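Marzo
Redacción de Convocatorias, Fundación Plemari

Convocatoria de participación: estudio sobre hábitos de cocina doméstica y transmisión de recetas familiares

La Fundación Plemari, en colaboración con el centro de documentación Astine, abre el plazo de inscripción para participar en un estudio sobre la cocina cotidiana en los hogares y sobre la manera en que las recetas pasan de una generación a otra. La convocatoria se dirige a personas que cocinen de forma habitual en su domicilio, con independencia de su formación, su edad o el tipo de cocina que practiquen. No se requiere experiencia profesional en hostelería.

El estudio forma parte de la línea de trabajo sobre patrimonio alimentario que la Fundación mantiene abierta y cuyos resultados se depositan en el archivo de Astine para su consulta pública. En las fases anteriores se recogieron recetas manuscritas, cuadernos de despensa y anotaciones sueltas en libros de cocina. La presente fase se ocupa de aquello que los cuadernos no suelen recoger: el orden en que se hacen las cosas, las medidas tomadas a ojo, las sustituciones según la temporada y las expresiones con que cada familia nombra los puntos de cocción.

Objeto de la convocatoria

Se seleccionará a 32 participantes, que asistirán a sesiones de cocina y conversación en la sede de la Fundación. Cada participante preparará un guiso, potaje, arroz caldoso o sopa que forme parte de su repertorio familiar y explicará, mientras lo elabora, cómo lo aprendió y qué ha cambiado en él con el paso de los años. Las sesiones se celebrarán en grupos de 4 personas, con el fin de que la conversación entre los asistentes pueda desarrollarse con comodidad.

Quedan excluidos de esta fase los platos de horno, la repostería y las conservas, que serán objeto de una convocatoria posterior. En caso de duda sobre la inclusión de un plato concreto, la persona interesada podrá plantear la consulta antes de formalizar la solicitud.

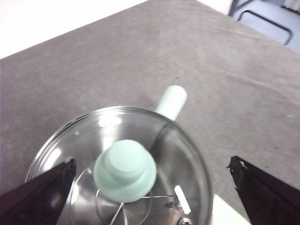

La Fundación facilitará los ingredientes básicos y el menaje necesario, de acuerdo con la lista que cada participante remita al ser seleccionado. Se ruega que dicha lista indique la capacidad aproximada del recipiente y si la receta se hace tapada, destapada o de ambas maneras según el momento. Este último dato ha resultado difícil de reconstruir en fases anteriores, pues los cuadernos rara vez lo mencionan. Las ollas con tapa de cristal, que dejan ver el interior sin necesidad de levantarla, permiten comentar el guiso en grupo mientras se cocina, y su uso se recomienda siempre que la receta lo admita. Quienes prefieran trabajar con su propia cazuela de barro, hierro o aluminio podrán traerla, y así deberán hacerlo constar en la solicitud.

Compromiso de los participantes

Las personas seleccionadas asistirán a 2 sesiones. La primera estará dedicada a la elaboración del plato. La segunda, de menor duración, consistirá en una entrevista individual en la que se revisará la transcripción de lo conversado y se corregirán los términos, cantidades o nombres de ingredientes que no se hayan recogido fielmente. La asistencia a ambas es obligatoria para percibir la compensación.

Se agradecerá, sin que sea requisito, la aportación de documentos familiares relacionados con la receta: cuadernos, cartas, recortes, listas de la compra o fotografías. Los originales se digitalizarán en presencia de su titular y se devolverán en el mismo acto. Ningún documento quedará en poder de la Fundación.

Requisitos

— Ser mayor de edad.
— Cocinar en el propio domicilio de manera habitual.
— Conocer al menos un plato de cuchara aprendido en el entorno familiar o vecinal.
— Poder mantener una conversación en español. Se admitirá el uso de otras lenguas durante la elaboración, en particular para el nombre de los platos, los utensilios y los ingredientes.

Se valorará la diversidad de procedencias y de edades en el conjunto del grupo. Podrán presentarse de forma conjunta dos miembros de una misma familia cuando la receta se prepare habitualmente entre ambos; en tal supuesto se cumplimentará una solicitud por persona y se indicará la vinculación en el apartado de observaciones.

Compensación

Cada participante recibirá una compensación única de 300 euros, abonada mediante transferencia al término de la segunda sesión. La Fundación asumirá asimismo los gastos de desplazamiento en transporte público, previa presentación de los justificantes. Los ingredientes que el participante adquiera por su cuenta, por no hallarse entre los básicos, se reembolsarán si figuraban en la lista remitida.

Uso de la información

Las conversaciones se grabarán en audio y se transcribirán íntegramente. Antes de su depósito en el archivo, cada participante podrá retirar los pasajes que considere oportunos y decidir si desea figurar con su nombre o de forma anónima. Las recetas conservarán la autoría que indique quien las aporte —persona, familia o localidad— y no se cederán con fines comerciales.

Solicitudes

El formulario puede recogerse en la recepción de la Fundación o en la biblioteca Tromwood, en horario de mañana. Deberá entregarse cumplimentado en cualquiera de ambos puntos, acompañado de una breve descripción del plato propuesto y de una relación de alergias o intolerancias alimentarias. No es preciso adjuntar la receta completa. El plazo permanecerá abierto hasta el final del mes de marzo.

La selección se comunicará por correo electrónico a todas las personas solicitantes, incluidas las que pasen a lista de espera. Las renuncias deberán notificarse por escrito con la mayor antelación posible para permitir la sustitución dentro del mismo grupo.

Convocatorias relacionadas

Ayudas Kudo para la edición de recetarios locales
Auxiliar de transcripción para el archivo oral de Astine
Taller de conservación de cuadernos manuscritos en la biblioteca Tromwood
Recogida de testimonios sobre mercados y venta ambulante
Resolución de la convocatoria anterior: cuadernos de despensa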